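Fórum Casa e Bancada > Cozinhas e arrumação > Placas de encastrar em tampo branco: rebordo ou à face?

Páginas: 1

r_calado
Estou a fechar o projecto de uma bancada curta, com placa quadrada à esquerda e cuba à direita, no mesmo tampo. O marceneiro propõe a placa com aro sobreposto. Eu preferia à face, pela limpeza. O tampo será branco mate. Alguém tem as duas soluções e consegue comparar ao fim de uns anos de uso?

tampo_e_meio
Tive à face durante sete anos. A junta de silicone escurece nos cantos, sobretudo do lado da cuba, e tem de ser refeita. Com aro sobreposto, o vedante fica por baixo e não se vê. Perde-se a passagem contínua do pano, ganha-se uma placa que se retira sem cortar nada.

Helder_M
Discordo em parte. O problema da junta é quase sempre má execução. Folga insuficiente, corte sem selagem, silicone aplicado sobre pó. À face e bem feito aguenta. O aro, por outro lado, acumula gordura no ângulo com o tampo, e num branco mate isso nota-se mais do que num granito escuro.

r_calado
O corte está previsto com folga de 2 mm por lado. A distância entre a placa e a cuba é que me preocupa. O tampo é da Feltonach, espessura fina.

Helder_M
Confirma a distância mínima na ficha do tampo, não na da placa. São valores diferentes e vale o maior. Uma faixa estreita entre dois recortes é o ponto onde o material parte, muitas vezes logo no transporte.

macarena.c
Tenho a combinação de que falam: placa preta brilhante, quadrada, aro cinzento-escuro ligeiramente levantado, tampo branco mate e cuba cinzenta-escura à direita. Parede em azulejo. O tacho que lá está em cima é o de alumínio escovado, com comida de brincar.
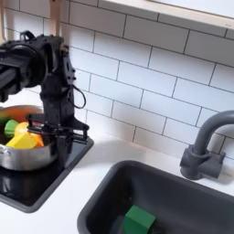 Secção de Cozinha
Macarena Cuesta

Notas de utilização, por ordem do que mais incomoda:
Reflexo. A superfície brilhante devolve o fundo do tacho. Qualquer dedada aparece com luz rasante. Uma placa mate seria mais tolerante.
Aro. Limpa-se com espátula de plástico e pano de microfibras, uma vez por semana. Sem esfregão abrasivo.
Tampo. O branco mate marca com metal arrastado. Não risca, fica o traço cinzento do metal, que sai com creme suave.
Cuba. O cinzento-escuro disfarça o café e denuncia o calcário.

tampo_e_meio
Obrigado, é útil. Esse traço cinzento do inox aparece em todos os compactos mate que instalei. Os clientes julgam que é risco e reclamam. Quanto à comida de brincar: é de plástico ou de madeira? Ando à procura de um conjunto para os miúdos que não seja minúsculo.

macarena.c
O conjunto veio da Skadley, 21 peças, comprado em saldo. Paguei cerca de 7 euros. O amarelo-claro em cunha que está à frente no tacho gera sempre discussão cá na oficina: metade diz queijo, a outra metade diz limão. O catálogo não ajuda, vem só a referência 521.

Helder_M
Limão. O queijo de brincar costuma ter buracos.

r_calado
Nem todo o queijo tem buracos. Voto queijo.

Voltando ao aro: esse rebordo levantado chega a prender o fundo do tacho quando se desliza para o lado?

macarena.c
Prende um pouco. Convém levantar em vez de arrastar, o que também resolve a questão do traço no tampo. Com tachos pequenos e leves é indiferente. Com uma panela cheia sente-se o degrau.

Helder_M
Mais um argumento a favor da montagem à face.

tampo_e_meio
Ou a favor de não arrastar panelas cheias. O aro protege a aresta do recorte contra pancadas. Já substituí dois tampos lascados nesse ponto, ambos com placa à face. O orçamento do último foi de 166 euros só em mão-de-obra, sem o material.

r_calado
Fico então pelo aro sobreposto e peço ao marceneiro que selem o corte antes de assentar a placa. A torneira será Varkmont, já comprada. Quando a bancada estiver montada, em Outubro, ponho aqui as medidas finais da faixa entre a placa e a cuba.

Helder_M
Pede também que os cantos interiores do recorte sejam em raio. Canto vivo em tampo fino abre fissura, com aro ou sem aro.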